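How Does a Robot Pick One Thing Out of a Messy Pile?

Nov 30, 2024

Try this. Dump a box of crayons on the table. Now close your eyes and pick up just one, without bumping any of the others. Hard, right? You probably grabbed three, or poked one onto the floor.

With your eyes open it's easy. You don't even think about it! Your eyes spot a crayon on top, your brain plans a path, and your fingers slide into the gap and pinch. You've been practicing since you were a baby.

For a robot, a messy pile is one of the toughest puzzles there is. Engineers call this puzzle bin picking. A bin is just an open box full of parts, and picking is, well, picking! Lots of factories get their parts in bins, all jumbled up, and somebody has to take them out and feed them to the next machine. It's a boring job, and after a few hours your back hurts.

A company named Redau makes a kit that helps robot arms do it. The kit is called Drurkik (say it "DRUR-kick"). It isn't a whole robot. A factory that already has a robot arm can add Drurkik to it, a bit like adding a new set of skills to a player in a video game.

What's in the kit?

First, there's a 3D camera. A regular camera makes a flat picture, but a 3D camera also measures how far away everything is. That way the robot can tell which part is on top of the pile and which is hiding underneath.

Next comes a small computer with the picking program on it. It looks at what the camera sees and tries to answer one question over and over: which part can I grab right now?

Last is a set of fingertips. The kit comes with 7 different shapes, for long parts, round parts, slippery parts and so on. You bolt on the pair that fits your job.

Thinking like a picker

Let's say the bin is full of long blocks. Some are lying flat. Some are leaning on the wall. Some are crossed over each other like pick-up sticks.

The program makes a list of possible grabs. Then it starts crossing them off. Would a finger hit the side of the bin? Cross it off! Is another block lying on top? Cross it off! Would the arm have to twist so far that its cables get pulled? Cross that off too. Whatever is left gets a score, and the robot tries the grab with the best one.

The fingers have to be thin enough to fit down between the blocks but strong enough to hold on. And they need to stop just before they touch the bottom. A robot arm is very strong, and if it pushed into a metal floor, something would get bent.

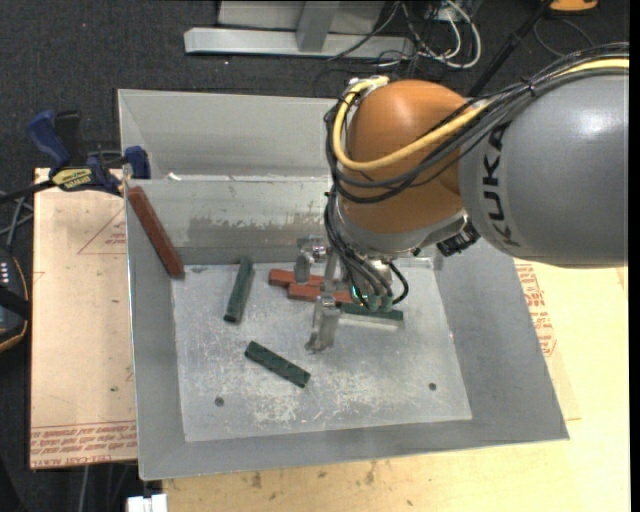
Corners are the worst. A block that's tucked up against a wall leaves no room for a finger on that side. Sometimes the robot can tip its hand and come in at an angle. If that doesn't work, Drurkik can use a nudge, where it gives the block a little push toward the middle and takes a new look. I love the nudge! It's just what you'd do with the last bit of cereal in the bowl.

How good is it?

A workshop called Sjöberg, in the town of Domesbridge, gave the kit a good long test. They set up a bin and asked the robot for 210 picks. It got 209 of them. The one it missed was a block standing on its end in a corner, and the robot stopped and turned on a light to ask for help. I think asking for help is a pretty smart thing for a robot to do.

It isn't perfect. Shiny parts can confuse the camera, the same way a mirror can confuse you. See-through parts are even trickier. And a robot still isn't as quick as a person when the parts are all different. Someone also has to teach it each new shape, and that can take a whole afternoon.

Words to know

Bin: an open box that holds parts.
Gripper: a robot's hand.
Wrist: the part of the arm that turns and tilts the gripper, a lot like yours.
Nudge: a small push that moves a part to a better spot.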